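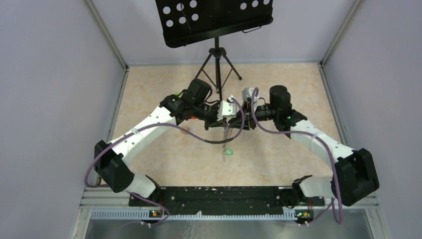

Atril negro de placa perforada sobre una mesa de tono beige.

El afinador de Vistdale

El órgano de la sala municipal de Vistdale tenía 231 tubos en servicio y 2 fuera de uso. El afinador lo anotó en la primera línea del cuaderno, con la hora de llegada, las seis y diez de la mañana, y la temperatura de la caja, diecisiete grados. Después quitó el panel posterior y lo apoyó contra la pared, con la cara barnizada hacia dentro.

El encargo era sencillo. El ayuntamiento quería el instrumento a la altura habitual para el concierto de agosto y pedía un informe por escrito. La casa Lamptey, que lo había construido, ya no atendía reparaciones. Los planos originales se guardaban en Vakbridge, a tres horas de tren, y lo que le habían enviado era una copia en la que las cotas de los tubos menores no se leían.

Empezó por el principal de cuatro pies. Los labiales se afinan con el cono o con el rodete, según el corte, y en este caso los tubos pequeños admitían el cono y los grandes llevaban entalla. Pulsó el la central, fijó la tecla con un peso de plomo y escuchó el batido contra la referencia. Tres pulsaciones por segundo, bajo. Dio un toque en el borde y esperó a que el metal perdiera el calor de la mano. Una pulsación. Otro toque. Cero.

A las nueve había terminado la octava central y cerró el reparto del temperamento. La última quinta debía quedar un poco estrecha, como las demás. Quedó ancha. Repasó las once anteriores y las encontró correctas. Volvió a la última y seguía ancha, en la misma medida.

Un error de ese tipo tiene causas conocidas. La presión del viento puede caer al abrir ciertas válvulas, un tubo puede estar robando aire a su vecino o la temperatura puede haber subido durante el trabajo. Midió la presión con el manómetro de agua: constante. Separó los tubos contiguos: sin cambio. El termómetro marcaba diecisiete grados. Anotó las tres comprobaciones y dejó una línea en blanco.

Bajó al fuelle. Tenía parches de piel de épocas distintas, pegados unos sobre otros, y en la tabla inferior una inscripción a lápiz que el tiempo había vuelto gris. Era una lista de notas con una cifra al lado de cada una. Tardó un rato en entender que se trataba de desviaciones, medidas en pulsaciones por cada 100 segundos, una unidad que él no había visto usar. La última quinta figuraba con signo positivo. Debajo, con la misma letra, una indicación: «dejar así».

Copió la lista entera. La tabla no llevaba firma ni fecha.

El afinador comió en el banco del organista un bocadillo envuelto en papel y una manzana. Desde allí se veía el patio de butacas completo, con las fundas puestas. Calculó el tiempo que le llevaría repartir el exceso entre las quintas vecinas. Cuatro horas, cinco si las entallas ofrecían resistencia. Calculó también qué figuraría en el informe si no lo hacía. El ayuntamiento había previsto dos visitas y ya había pagado la primera.

A la una y media tocó el coral que usaba siempre como prueba, en re menor, a tempo lento. La quinta ancha aparecía en el compás séptimo y otra vez en la cadencia. En el séptimo pasaba inadvertida. En la cadencia el acorde tardaba en asentarse, como si la sala necesitara un instante más para devolverlo, y luego se detenía. Lo tocó de nuevo con el registro de ocho pies. El efecto era menor, pero estaba.

Probó la corrección en un solo tubo. Ajustó, escuchó y repitió la cadencia. El acorde entró limpio y se apagó enseguida, bastante antes del tiempo de reverberación que él había medido por la mañana con una palmada. Buscó en el cuaderno la cifra de la palmada y la subrayó. Devolvió el tubo a su posición anterior. La operación le llevó veinte minutos, porque la entalla había cedido y hubo que cerrarla con la lengüeta plana.

Por la tarde afinó el resto del registro copiando la octava central tal como estaba. Limpió dos canales obstruidos, sustituyó un muelle de válvula y selló una fuga en el secreto con adhesivo Brulex, del que gastó medio tubo. Los tubos fuera de uso los dejó en su sitio, mudos. Tenían el pie aplastado y no había recambio.

El informe ocupó una página. En el apartado de presión escribió «estable». En el de mecánica, «un muelle repuesto, una fuga sellada». El apartado de temperamento tenía una casilla y tres renglones. Marcó la casilla de «conforme» y en el primer renglón puso: «Última quinta ancha, según indicación previa en el fuelle». Los otros dos los tachó con una raya – la costumbre de la casa donde había aprendido – para que no se añadiera nada después.

Antes de cerrar la caja bajó otra vez con la linterna. El lápiz de la tabla estaba muy gastado por el borde derecho, y en unos años la indicación dejaría de leerse. Sacó el suyo, lo afiló con la navaja y repasó la letra, trazo por trazo, sin corregir nada. Volvió a colocar el panel a las siete menos cuarto. La caja marcaba dieciocho grados.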